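An afternoon with the tidy machines

Opinion
21 Oct 2025

I went to the Mughal open day because the flyer said there would be robots and there would be soup. The soup ran out early. The robots had more staying power, and I have been arguing with myself about them ever since.

Mughal, for those who don't live near Purniddale, is the automation lab in the old carpet showroom behind the bus depot. You still come in through the doors marked BROADLOOM. Once a year they let the public in, hand out stickers, and try to explain what they have been doing with the money. This year's theme was "Robots at Home," and the home in question seemed to belong to somebody who paints, stacks cups and folds a great many washcloths.

They took us round in groups of 20. Our guide was a graduate student with a headset microphone she did not need and could not turn off. She was good. She told us at the start that most of what we were about to see would be slow, and that some of it would fail, and that we should feel free to clap for either. I have sat through a lot of product launches in my working life, and I can't remember one that opened that way.

The first stop was a washcloth. An arm picked up a corner, thought about it, put it down, picked up a different corner and made a fold I would have accepted from a child of four. The man next to me said his dishwasher had been doing the dishes since 1988 and never once needed a headset. People laughed. I laughed too, and then felt a bit cheap, as you do when you've laughed at somebody trying hard.

Because here is my problem with the way we go to these things. We show up wanting to be scared or wanting to be let down, and either will do. If the arm is quick and smooth, we go home and tell the family that our jobs are finished. If it drops the washcloth, we go home and tell the family that the whole business is a racket. Both stories are fun at dinner. Neither one requires us to have looked at the thing for more than a minute.

The companies don't help. Over by the coat racks, a firm called Zallow had a booth with a very large screen and a very short film. In the film, a robot made breakfast for a family with excellent teeth. It cracked eggs. It poured juice. I asked the young man at the booth whether the robot was here today, and he said it was traveling. I asked how many tries the eggs took. He gave me a tote bag.

I would like to propose a rule, and I would like the county fair, the school board and the evening news to adopt it. Any film of a robot doing a chore should carry two numbers in the corner: how fast the film has been sped up, and how many times it was shot. We put the sugar on the side of the cereal box. It did not kill cereal. A company with a good machine would have nothing to fear from two small numbers, and the rest of us could stop squinting.

The Mughal people, to their credit, more or less do this already. There was a whiteboard by each table with the day's tally in marker, good tries and bad tries, and a student with a rag whose job was to keep it current. The washcloth table stood at 25 good ones when we got there. I won't tell you how many bad ones, as the student asked us to be kind, but the rag was getting some use.

The stop I liked best was the painting station, which the lab calls Mustavis. It sounds like a cough drop. The idea is that two arms work the same table and learn to put away art supplies: bottles, brushes, the tray, all the stuff that ends up in a heap after a kid's birthday party. To teach it, they collect examples, again and again, with the things in a different mess each time. The sign said they wanted 1,000 of them before the end of November. Our guide said this in the voice of someone who would be there for all of it.

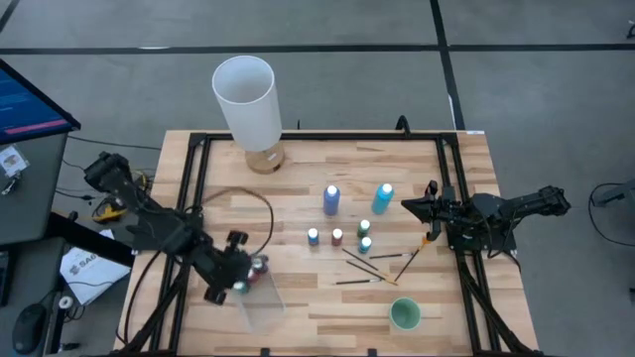 Why does a robot need so many examples of the same chore? Each mess is a little different, and a machine that has learned only one arrangement tends to get lost when a bottle has moved over a few inches.

I found that answer oddly cheering. I stood at Mustavis through two groups, which you were not supposed to do, and I watched those big black arms fuss over brushes and those little bottles of paint. It is hard to stay frightened of something that heavy being that careful. It is also hard to sneer. I have raised two children and cleaned up after a good many art projects, and picking a skinny brush up off a flat table is a nuisance even with fingers.

A woman near me wanted to know why anyone would spend public money on this when people could simply pick up their own brushes. It was a fair question and she got a fair reply, something about people whose hands don't work well anymore, and about how the skill should carry over to other small objects. "Should" was the student's word. She leaned on it a little. I would give Mughal another year's funding for that word alone, and I'd ask for a public tally at the end of the year, in marker, with the bad tries on it.

What I would not do is buy one. The handout guesses at 35 years before a thing like this is a common sight in ordinary kitchens, and I plan to be past caring about paint by then. In the meantime the open day is free, the parking is terrible, and you should go next year and stay at one table long enough to get bored, then stay a bit longer. Get there early if you want soup.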